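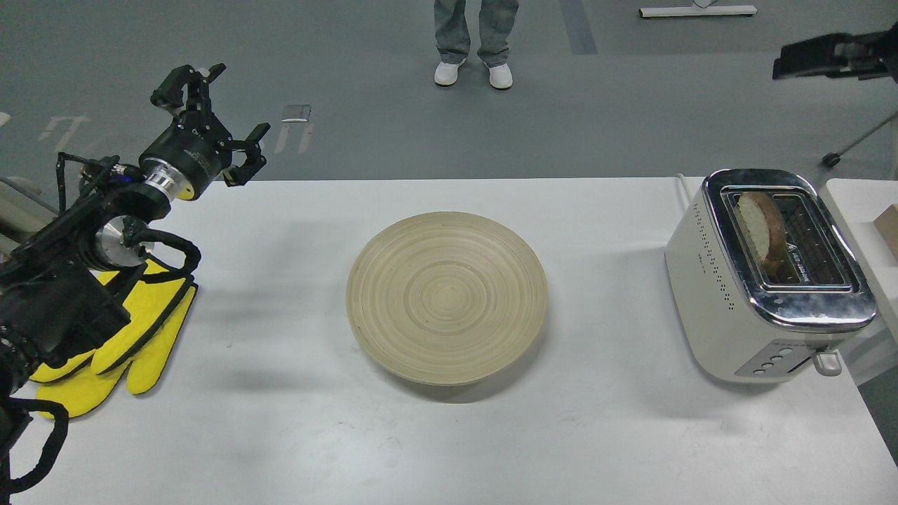 Yellow oven mitt with black stitched edging, on a white table.

Product Review: Hernetti Wall Cabinet System
Reviewed by Diane Vachon, Residential Additions Desk
26 Feb 2024

The Hernetti system is a modular line of kitchen wall cabinets intended for small additions and remodels. Our office installed 14 units in a rear kitchen addition designed by Pak-hei Lau, where the new ceiling meets the original one at a slightly different height.

Assembly instructions are clear and the hardware is complete. Each cabinet hangs from a steel rail, which must be level before any unit is mounted. The rail allows side-to-side adjustment after hanging, a feature our installer, Segundo Chávez, used at both corners. Doors close quietly and the hinges held their setting through the review period.

Two shortcomings were noted. The filler strips are supplied in one width only, and had to be trimmed on site to meet the older plaster wall. In addition, 8 of the shelf pins were loose in their holes and were replaced under warranty in 10 days.

The manufacturer's list price is $178 per single-door unit, excluding the rail. Comparable Gunatden cabinets cost less but do not permit adjustment once hung.

The system is recommended for additions with uneven existing walls. Buyers should order spare filler strips with the cabinets.

Rating: 8 out of 10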